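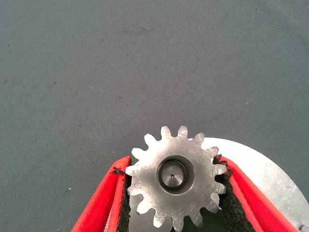
## Varneck: Two-Player Edition

Varneck is a board game of area control and supply for 2 players. It is a separate design from the original Urkum, which seats three to six and does not work well below four. The two games share a map style and a combat table. Components are not interchangeable, as the Varneck tokens are a smaller size.

A full game takes 90 minutes once both players know the turn order. Allow another half hour for a first game, most of it spent on the supply rules.

### Object of the game

Each player begins with a capital, two ports and a reserve of unplaced troops. The winner is the first player to hold four of the seven depots at the start of their own turn. Capturing the enemy capital does not end the game. It removes the owner's free reinforcement and halves their supply range until the capital is retaken.

### Turn structure

1. Collect supply from every connected territory.
2. Place reinforcements, up to the limit printed on the supply track.
3. Move. A stack may cross two borders, or one border and a river.
4. Resolve combat in any order the active player chooses.
5. Check connections and remove one troop from each stack that is out of supply.

Step 5 is the one most often skipped in error. It applies to the active player only.
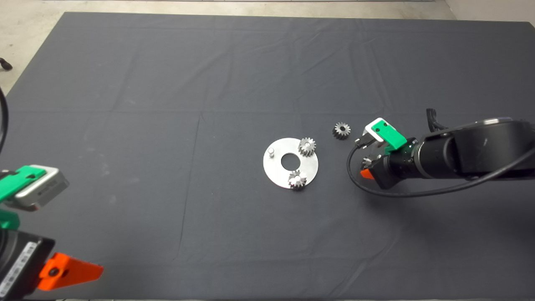

*Silver gears on a plate, with two robot arms. Recommended age 12 and up.*

### Combat

The attacker rolls up to three dice and the defender up to two. Dice are sorted high to low and compared in pairs, with ties going to the defender. A defender in a fortified territory adds one to the highest die only. There is no limit to the number of rounds, but an attacker who withdraws must go back to the territory the stack came from.

Naval movement uses the ports. A player holding both ends of a sea lane may shift any number of troops along it in place of a normal move. If the opponent holds one end, the lane is closed to both players.

### The neutral force

The third colour on the board is Bermúdez, a neutral army that belongs to neither player. At setup it occupies every territory left over after the draft, two troops to each. It never moves unless a player spends a card to move it, and it always defends with one die. Neutral troops block supply lines, so clearing them early costs troops but shortens the route to the central depots. The rulebook has a variant in which Bermúdez gains a troop in every territory it holds after each fourth round. This lengthens the game and favours the second player slightly.

### Contents

| Item | Quantity |
|---|---|
| Mounted board, folding | 1 |
| Plastic troops, three colours | 255 |
| Territory cards | 42 |
| Order cards | 24 |
| Six-sided dice | 5 |
| Supply tracks | 2 |
| Player aids | 2 |
| Rulebook, English and French | 1 |

The troops are divided evenly, 85 to a colour. The second printing corrects the French text for river crossings and adds a worked example of a broken supply line. The corrected pages can be downloaded by owners of the first printing.

### Compatibility

The Flolico expansion (sold separately) adds weather and a fifth order type. It needs the base game and fits in the same box if the insert is taken out. Card backs match the second printing. First-printing backs are a slightly darker grey - sleeves with an opaque back are advised if the two are mixed.

### Care and storage

Keep the board flat and out of direct sun. A new board may lift at the centre fold for the first few sessions. Leaving it folded the opposite way will damage the hinge. Cards take standard 63 x 88 mm sleeves, and the tray has enough depth for a sleeved deck.

### Replacement parts

Troops are sold by colour in bags of ten. Dice, cards and player aids can be ordered singly. Quote the printing number from the back page of the rulebook with any order, as the two sets of cards are cut from different sheets. Missing parts are replaced free within 60 days of purchase.
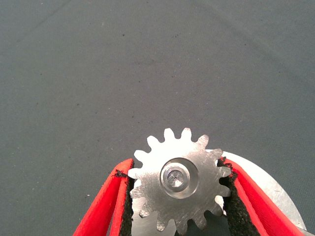 Fabrice Joly writes that the seven depots are placed well but that the opening draft decides too much: whoever picks first can take both western ports and close the sea lane before round two. He suggests dealing the ports face down, one to each player at a time, and drafting only the inland territories. He has played it that way since July and finds the early game closer, though the rulebook does not list it as an official variant.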